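How to Empty and Rearrange a Low Office Cabinet with Folders

Office and paper > Storage > Tutorials

In our office we have low wooden cabinets, the kind that stand under the window and that people use also as a table. Every year in May they become too full. Last year I decided to write down how I do the work, so that other colleagues can do it in the same way. This page is the longer version of my notes.

The method is for ring folders, file boxes and thin document cases. It is less good for loose paper, and I will say at the end what I do with loose paper.

What you need

- A free table or a clean piece of floor, at least as long as the cabinet
- A soft dry cloth and a second cloth, a little damp
- Labels and one pen that does not fade
- A pencil
- 2 cardboard boxes, one for the archive and one for shredding
- A tape measure
- A sheet of paper for the list

I also use a small hand brush for the corners. A vacuum cleaner with a narrow nozzle does the same job, but it makes noise and in the open office people look at you.

How long it takes

One cabinet with a single shelf takes me one morning, if I do not stop to read. The reading is the real danger. I once opened a folder of delivery notes from Kasprzak and sat with it until lunch. Now I have a rule for this, see step 3.

Step 1. Make the list before you touch anything

Open the cabinet and write down the folders from left to right, first the upper level, then the lower. Write the text on the spine exactly as it is, also if it is wrong. If a folder has no text, write "no label" and the color.

This looks like a waste of time when the cabinet is still full. But after two weeks somebody will come and ask for "the thing that was always at the bottom on the right side", and with the list you can answer.

Step 2. Take everything out

Really everything. I know that it is tempting to leave a few folders inside and work around them. Then you clean only half of the shelf, and the folders which stay in their place are usually the ones which should go.

Start with the shelf and continue with the bottom. Hold each folder with the hand under the lower edge or around the spine. Many people pull a folder by the top of the cover, and after some years the cover becomes soft and tears near the fold. If the folder has a metal ring in the spine, put one finger through the ring and pull slowly, until you can support the weight with the other hand.

Keep the folder closed when you lift it. An older mechanism opens easily, and then the paper is on the floor. For the folders that do not close well I put a rubber band around before I carry them.

Look also for the flat things. Thin cases and boxes lie at the back of the shelf and are easy to forget, especially the dark ones. I pass my hand over the whole shelf, to the back panel, before I say that it is empty.

Put the folders on the table standing up, in the same order as on the list. If they do not stand, lay them flat in low piles. High piles of shiny folders slide.

Step 3. Sort into four groups

I take one folder at a time, open it, look at the first page and the last page, and close it. That is my rule: two pages only. After this I must decide:

Daily. Somebody in the office opened it in the last two months.
Yearly. We need it for the accounts or for a contract which is still valid.
Archive. We must keep it but we do not open it.
Out. Duplicates, old price lists, manuals for machines we do not have any more.

Before you throw away accounting papers or contracts, ask the person who is responsible for them. The rules for how long to keep papers are different in every country and I cannot tell you the right number of years for yours.

Write the letter D, Y, A or O with pencil next to the name on your list. Do not write on the folder itself yet.

When I did this for the project Erau, there were five folders and four of them contained the same offer in different versions. I kept the signed version and one folder with the drawings. It made a lot of space and nobody has missed the others.

Step 4. Clean the empty cabinet

First brush, then dry cloth, then the damp cloth. The damp cloth should be almost dry. Wood with a light finish shows water marks, and the edges of the shelf can swell if water stands there. Wipe in the direction of the grain.

Do the underside of the shelf too. Dust collects behind the small supports, and when you push the shelf it falls on the folders below.

If the shelf is loose, lift it out carefully and check the supports. Press each one in with the thumb. If one turns freely in its hole, the hole is worn out. I move the whole shelf one hole up or down in this case, and it sits firmly again.

Leave the cabinet open while you drink your coffee. Paper should not go back into a damp space.

Step 5. Measure the height

Measure from the bottom to the underside of the shelf, and from the shelf to the underside of the top. Then measure your tallest folder. You want a gap for the fingers above the folder, wide enough that the hand goes in without scratching.

In many low cabinets the shelf is exactly in the middle, and neither level is high enough for a big folder standing up. Then you have the following possibilities:

Lower the shelf, so that the upper level is high enough, and use the low space at the bottom for flat boxes.

Raise the shelf, and do the opposite. I prefer this, because the heavy folders are then at the bottom.

Leave the shelf where it is and lay all folders flat, with the spine to the front. It works for few folders. For many it is annoying, as you must always lift three to get the fourth.

Step 6. New labels

I write the labels by hand in capital letters, and always in the same order: subject, then company, then year. For example INVOICES, ORKANCE, and the year under it. When the label starts with the year, all spines look the same from a distance.

If the old label does not come off, put the new one over it completely. Two labels that are both readable make confusion.

For blue and black folders use white labels. We tried transparent ones from a roll and could not read them from standing height.

Step 7. Put the folders back

Begin with the heavy ones, at the bottom and near the sides, where the cabinet is strongest. Daily folders go where you can reach them without going down on the knees. Yearly folders go behind or below.

Flat cases go on the shelf at one side, with the lighter edge or the label to the front, so that they do not disappear in the shadow again. I do not put more than a few in one pile.

Leave free space. I leave the width of two folders on each level. If you fill the cabinet to the last place in May, you do the same work again in autumn.

Step 8. Correct the list

Make a clean copy of the list with the new order and tape it inside the door. If your cabinet has no door, put it in the first folder on the left. Write also on it where the archive boxes went. Ours have numbers, and box 153 is useless to everybody if no one knows that it is in the basement room.

And the loose paper?

I collect it in one tray while I work and do not look at it before the cabinet is finished. Then I punch it and put it in the folder where it belongs. What belongs nowhere goes in a thin folder called MIXED, and I empty this folder on the first Tuesday of the month.

A few more remarks

If you work alone, do one level, put it back, then do the other. The order is not so perfect but you do not block the office with folders.

Be careful with your back. A low cabinet means a lot of bending. I sit on a small stool for the bottom level, and I turn the whole stool to reach the table.

The top of the cabinet should also be cleared before you start, and please keep it clear afterward. On our Finutard shelves the plant pots left rings that do not go away.

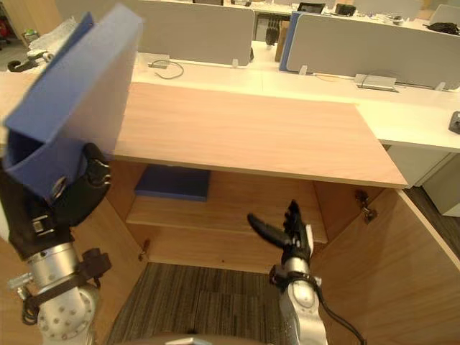 For cabinets with drawers the order of the steps is the same, but begin from the bottom drawer and close each one before you open the next. A cabinet with several open drawers can tip forward.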